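Seminar Jugendhilfe und Gewaltprävention
Handout zur Sitzung 7: Was belegen Ausstiegsgeschichten?
Stand: 2019-02-15

Ausgangspunkt ist der Bericht über das Ausstiegsprojekt Bernura im Stadtteil Bundholm. Er wirbt mit 1.598 Beratungskontakten. Das klingt nach viel, sagt aber nichts darüber, wie viele Jugendliche dahinterstehen. Wer zehnmal anruft, taucht vermutlich zehnmal auf. Definiert wird der Begriff im Bericht nirgends.

Abgedruckt sind acht Lebensgeschichten, alle mit gutem Ende. Abbrecher kommen nicht vor, Rückfälle auch nicht. Als Material für die Öffentlichkeitsarbeit mag das genügen, als Wirkungsnachweis taugt es nicht. Die Erzählungen ähneln sich zudem auffällig: schwieriges Elternhaus, falsche Freunde, eine Begegnung, Umkehr. Ob das am Leben liegt oder am Leitfaden der Interviews, lässt sich von außen kaum klären.

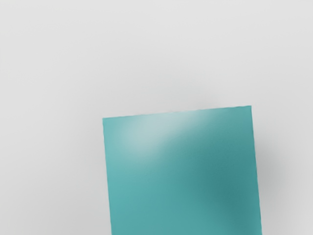
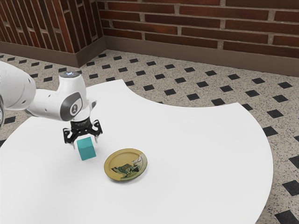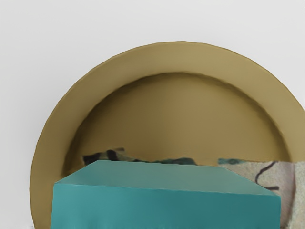
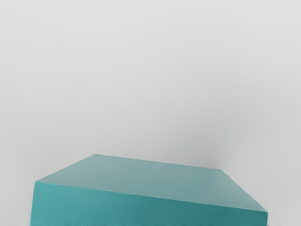

Abb. 1–4: Computergrafiken. 1 und 4 blaugrüner Block, 2 weißer Roboterarm über einem Tisch, 3 runde Schale.

Zum Vergleich: Zoltura

Zoltura arbeitet mit einer Wartegruppe. Das ist besser, aber keine Zufallszuteilung. Die Plätze gingen zuerst an Jugendliche, die von sich aus kamen, und wer von sich aus kommt, hört womöglich auch ohne Kurs auf. Die Nachbefragung endet nach 10 Monaten. Von einem dauerhaften Ausstieg zu sprechen, halte ich für verfrüht.

Offen bleibt, was überhaupt als Ausstieg zählt: keine neue Anzeige, kein Kontakt zur alten Gruppe oder die eigene Auskunft? Die drei Maße können weit auseinanderliegen. Eine fehlende Anzeige kann auch heißen, dass niemand Anzeige erstattet hat.

Bis zur nächsten Sitzung

Text von Bae lesen, Abschnitt 2 genügt. Notieren Sie zu jeder Wirkungsbehauptung, woran sie gemessen wurde und wer gemessen hat. Die Einleitung bitte mit Vorsicht lesen, dort stehen Schlüsse, die der Ergebnisteil nicht hergibt.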